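Minholm Cups: a teleoperated two-arm dataset for stacking paper cups in a wire holder

README, last tidied in November by Erlinda Tan

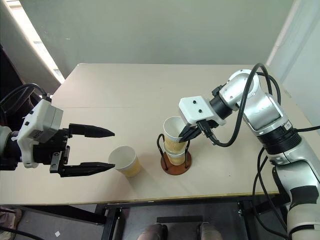 Mid-episode, head camera. Right arm at the top cup in the holder, left gripper open toward the cup still on the table.

What you are getting

Minholm Cups is 4000 episodes of two robot arms putting paper cups into a wire cup holder, each one driven from start to finish by a person who could have done it faster with their own hands. The person's hands were busy with the controls at the time. We recorded what the person told the arms to do, what the arms did, and what the cameras saw, and the three do not always agree. Most of the interest is in the gap.

The task sounds like nothing. Pick up a cup, put it in the holder, pick up another, nest it on the first, carry on until the table is clear. A paper cup, however, weighs next to nothing, crushes if you look at it sternly, and leans when it is nested badly. The wire holder gives a little when pushed. Between them they punish a heavy hand in a way that wooden blocks never did, and we had all grown tired of wooden blocks.

Collection

Remote control is by a pair of leader arms, one per follower. The operator moves the leaders and the followers copy. There is no force feedback. Operators learn to judge contact by watching the cup wall, and for their first hour they judge it wrong. First-hour episodes are kept in a folder called early/ and are not part of the 4000. Use them if you want a lot of flattened cups.

There were four operators: Hüsnü Altıntaş, Vinh Trịnh, Jinfeng Jiang and me. Each episode carries an operator code, and we would rather you did not publish a ranking. We have one already and it caused enough trouble.

Operators were told:

Start with both grippers open and clear of the holder.
Use either arm for any cup, but do not cross the arms.
Grasp the cup at the rim or the wall, whichever you would defend in front of Hüsnü.
If a cup falls over, stand it up and carry on.
If a cup falls on the floor, end the episode and mark it "floor".
Do not talk to the cups. (There is no audio. It was distracting the next operator.)

Episodes run at 15 frames per second. The joint data is logged faster and resampled to match; the raw logs are in the raw/ folder for anyone who distrusts our resampling. Marwan Azar distrusts our resampling and wrote the script that lives next to them.

What is in an episode

One video from the head camera, one from each wrist.
Joint positions for both followers and both leaders.
Gripper opening, commanded and measured. These differ whenever a cup is in the way, so please don't "fix" it.
A short text instruction, such as "stack the cups in the holder". There are 8 wordings, assigned at random. Vinh's contribution, "put the cups where cups go", survived a vote.
An outcome label: done, partial, floor or operator gave up.

How we label "done"

All cups are in the holder and both grippers have let go. That's the full test. We argued for a long time over whether a tilted cup counts. It counts. A nested cup will often sit at a slant while the fingers are still at its rim, and sometimes it stays that way after release. If you need upright stacks, there is a separate field called straight, filled in by hand by Jinfeng, whose idea of straight is stricter than most carpenters'. Expect to lose a good share of your data if you filter on it.

"Partial" means at least one cup made it. "Operator gave up" means exactly that, and we're fond of those episodes. They have long stretches of careful, reasonable effort with no result, and a policy that never sees them tends to retry the same bad grasp until someone pulls the plug.

Known problems

The light. Collection was done beside a window and ran from early morning to evening. Shadows move across the table between sessions, and a model trained only on mornings does badly after lunch. We know the feeling. The session hour is in the metadata.

Feet. People stood near the table, and shoes turn up at the bottom of the head view. They are not labeled. One early baseline picked up a link between shoe position and which arm moved first, and it took us an embarrassing amount of time to see why it was so good.

Cables. The arms carry theirs on the outside, where they loop and swing. They cross the view now and then. We left them in on purpose, having first left them in by accident.

Wrist clocks. The left wrist camera drifts against the head camera in the Grastora sessions, never by more than a frame. The loader corrects it by default. Pass raw_time=True if you want to suffer.

Handedness. All four of us are right-handed and it shows. The right arm does most of the nesting and the left arm spends a lot of time aimed at a cup, waiting. If you want balance, mirror the data, but remember to swap the wrist videos too. The Tuvevis group did not, and have been very decent about us mentioning it here.

Splits

Train, validation and test are split by session, so no test episode shares a setup with a training one. Please don't shuffle episodes across sessions and then write to us about your excellent numbers.

The baseline in the repo is called Sasaki. It is small, plain and trains on one card overnight. It gets the first cup into the holder fairly reliably and treats the second as a matter of opinion.

Using it

Run fetch.py, then check.py, in that order. If check.py complains about a missing left wrist file, run fetch.py again – the server drops the connection on large files and we have stopped asking it why.

Research use and teaching use are fine. Please don't use the data to claim that a robot can run a coffee counter. Someone did this with an earlier release and we had to answer mail about it.

Contact

Bugs in the loader go to Marwan. Questions about labels go to Jinfeng, with the episode number, or he won't open the message. Anything else comes to me. Requests for the leader arm drawings should say which gripper you have, as the mounting plate changed partway through and there are now two sets of files with the same name – the newer one is in mount_b/.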